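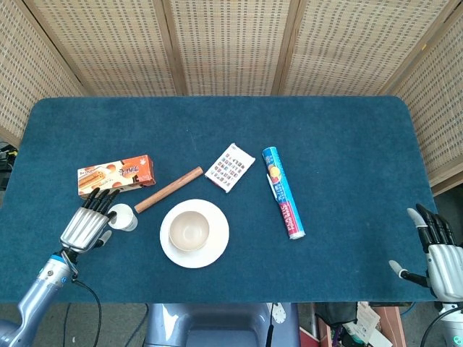 La agencia de fotografía Zalik, con sede en Stomesmont, ha comunicado a sus colaboradores que cambia las condiciones con las que paga y firma las imágenes que vende a periódicos y revistas. El aviso tiene fecha de 5 de septiembre de 2022 y afecta a los fotógrafos independientes que trabajan para ella, tanto los de noticias como los que hacen retrato, viajes o bodegón. Estos últimos forman un grupo pequeño pero muy activo, gente que resuelve un encargo en una habitación con lo que tiene a mano: una mesa de tono azul verdoso, una tacita blanca encima y un biombo tejido de color beige que cierra el fondo y los dos lados. Hasta ahora cobraban por esas fotos la tarifa más baja de la lista, y a partir de diciembre cobrarán lo mismo que los demás.

El cambio principal se refiere a la segunda venta. Cuando una fotografía se publicaba por primera vez, el autor recibía su parte y sabía en qué medio había salido. Si la misma fotografía se vendía otra vez, meses o años después, el pago llegaba dentro de una cantidad global, sin detalle, y muchas veces el autor se enteraba por un amigo o porque encontraba la revista en una sala de espera. Con las nuevas condiciones, cada venta aparecerá en una línea propia de la liquidación, con el título de la publicación, el tamaño de la foto y el nombre de la persona que la pidió.

Kenneth Haldane, que dirige la agencia desde hace seis años, explicó la decisión en una reunión con los colaboradores que duró toda la tarde. Reconoció que el sistema anterior era cómodo para la oficina y poco claro para los fotógrafos. «Teníamos un programa viejo que sumaba bien y explicaba mal», dijo. El programa nuevo se llama Totel y ya funciona en pruebas con 19 autores, que han recibido dos liquidaciones en el formato nuevo y han señalado varios errores, casi todos en los títulos de las revistas extranjeras.

La segunda novedad es la firma. Zalik pedirá por contrato que el nombre del fotógrafo aparezca junto a la imagen, también en las ediciones digitales, y que la agencia figure después y nunca en su lugar. Es una petición antigua. Lucienne Lacroix, fotógrafa de retrato, guarda en una carpeta los recortes de sus trabajos publicados y llevó esa carpeta a la reunión. En bastantes de ellos se lee solamente el nombre de la agencia, o no se lee ninguno. Según contó, perdió un encargo importante porque el cliente no encontró manera de comprobar que aquellas páginas eran suyas.

La agencia no puede obligar a un periódico a corregir una página que ya está impresa, y Haldane lo admitió. Lo que sí hará es cobrar un suplemento cuando la firma falte, y entregar ese dinero completo al autor. Para las publicaciones pequeñas habrá primero un aviso por escrito. Si la omisión se repite en el mismo año, se aplicará el suplemento.

No todos salieron contentos. Derek Hulme, que lleva muchos años fotografiando puertos y barcos de pesca, preguntó por las imágenes anteriores al contrato nuevo. El archivo de Zalik conserva más de 600 fotografías suyas en diapositiva, entregadas en cajas cuando la agencia ocupaba todavía el local de la calle del mercado, y una parte sigue sin escanear. Hulme quiere saber si esas fotos entrarán en las mismas condiciones y, si no es así, pide que se las devuelvan. Haldane le respondió que las imágenes ya digitalizadas pasarán al sistema nuevo en diciembre, con las demás. Para las cajas no dio una fecha.

El asunto de las cajas ocupó después una buena parte de la conversación. Angus Buchanan, encargado del archivo, trabaja solo en esa tarea tres mañanas por semana y calcula que este año podrá escanear 900 diapositivas, siempre que el aparato no vuelva al taller como ocurrió en la primavera. Pidió a los autores que le envíen listas con el lugar y el año de cada serie, aunque sean incompletas. Muchas diapositivas llevan en el marco de cartón solo un número, y el cuaderno que daba sentido a esos números se perdió en la mudanza. Una de las series de Hulme estuvo archivada durante mucho tiempo con el nombre de otro puerto, y así salió publicada en dos revistas.

Varios colaboradores preguntaron también por los plazos. La agencia paga ahora a los tres meses de la publicación, y algunos fotógrafos jóvenes dijeron que esa espera les obliga a aceptar trabajos que preferirían rechazar. Se propuso un anticipo para los encargos que exigen viajar. Zalik estudiará un límite de 1.000 euros por encargo, que se descontaría de la primera liquidación. La propuesta no está escrita en las condiciones nuevas y se tratará aparte.

Tiago Louro, que vende sus fotos de viaje por medio de la agencia desde el año pasado, considera que el acuerdo mejora bastante lo que había. Le preocupa más la cláusula sobre la exclusividad, que se mantiene sin cambios: una fotografía entregada a Zalik no puede ofrecerse a otra casa durante dos años. Louro trabaja además con la revista Lu, que publica reportajes largos y compra directamente a los autores, y hasta hoy ha tenido que decidir qué imágenes de cada viaje entrega a una y cuáles a la otra. Pidió que el plazo se reduzca a un año para las series que la agencia no ha vendido ni una vez. Haldane tomó nota y no prometió nada.

Los contratos nuevos se enviarán por correo en las próximas semanas, en dos ejemplares. Quien no desee firmarlos podrá continuar con el contrato antiguo hasta que este termine, y en tal caso sus liquidaciones mantendrán el formato de siempre. La agencia recomienda a los autores que revisen antes sus datos bancarios y la forma exacta en que quieren firmar, con uno o dos apellidos, porque el programa la tomará para todas las imágenes y cambiarla después será un trámite lento.

Los colaboradores que no pudieron asistir recibirán un resumen de la reunión junto con el contrato. Las dudas sobre el archivo se dirigen a Buchanan, por teléfono o en persona, en las mañanas que está en la oficina de Stomesmont. Para las preguntas sobre pagos, la agencia atiende por escrito y responde en el plazo de una semana.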